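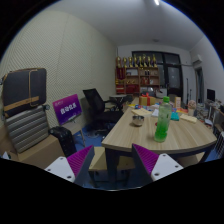
Table task with green-capped bottle and steel bowl, Onton room.

Progress report to the Trenstead Fund
Project: Working rules for hand-held gripper recording (Odera)
Period: March to August

1. Purpose of this report

In this report we describe what was done in the second period of the project, what is late, and what we ask the Fund to decide. The first report explained why we want written rules for this work, so we do not repeat it. In short, the sites that share recordings with us follow different habits, and when the recordings are put together the differences become visible in the training of the arm.

2. The rules, version 2

Version 1 of the rules was a list of wishes. It said, for example, that the operator should move "calmly" and that the object should be "well held." Our operators told us that they cannot check themselves against such words. In version 2 every rule is written so that a second person, who looks only at the recording, can say yes or no.

The main points of version 2 are these.

Before the recording. The operator closes the fingers fully and opens them fully two times, with both pads in view. The pads are cleaned with a dry cloth. A pad with torn ridges is changed before the session and the change is written in the log.

The room. Things which belong to the room stay in the room. In the first period one site cleared its tables before each session, and the arm then had difficulty on any table where people live or work. We now ask the sites to leave bags, boxes and papers where they are, but to remove anything with a person's name or address, and any screen which shows private text must be switched off.

The grip. For bottles, the two pads must touch opposite sides, and the bottle must stay upright from lifting to putting down unless the task says pouring. The cap must not be used as a place to grip. If the bottle has a waist, the operator writes in the log if the pads are above it or below it.

Liquids. Only closed bottles may be carried over a table with electrical equipment near. Open cups and bowls are used empty in this period.

Stopping. Any person in the room can stop a session by saying "stop." The operator puts the object down at the nearest free place and does not finish the task. A stopped recording is kept and marked, never deleted.

3. Recordings and checking

By the end of August we had 1,730 recordings checked against version 2. Each was looked at by a person who did not make it. The most frequent reason for refusing a recording was the missing open and close movement at the start. Next came fast turns of the wrist, where the background becomes blurred and the position of the hand can not be calculated well. We discussed a fixed limit for the speed, but we do not have enough measurements to defend a number, so version 2 asks the operator to repeat the movement if the blur is on the object itself. Blur on the background alone is accepted.

Bottle tasks took more of our time than we planned. A clear bottle is difficult for the software to follow, and a label which goes around it looks almost the same after a small rotation. We kept these tasks in the plan because they show quickly if a rule is written badly.
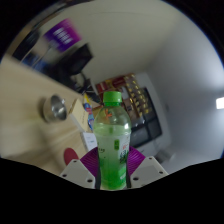
Zanthorpe wrote to us, after reading the draft, that the rule about opposite sides is right for bottles but too strict for soft packages, and that their operators would break it every day without any harm. We agree with this remark. In the next version the rule will be limited to rigid objects, and soft packages will have their own short section, which Zanthorpe has offered to draft.

4. What is late

The training sheet for new operators is not ready. The text exists, but it was written for version 1 and still uses the old words. We expect nearly 3 weeks of work to correct it. Until then new operators at Onton are trained by sitting beside an experienced one for a full session.

The comparison between sites has also not started. It needs the same set of objects at each place, and the second set of pads came later than the supplier promised.

5. Money

Spending is inside the approved budget. Less was used for travel and more for checking hours. The detailed table is sent separately, in the form the Fund requires.

6. Decisions we ask from the Fund

We ask for permission to move the unused travel money to checking hours. We also ask if the rules may be published openly before the comparison is finished, with a clear note that they are still under test. Two other groups have asked us for the text, and at the moment we can send them only the list of headings.

The next report will contain the comparison and the section on soft packages.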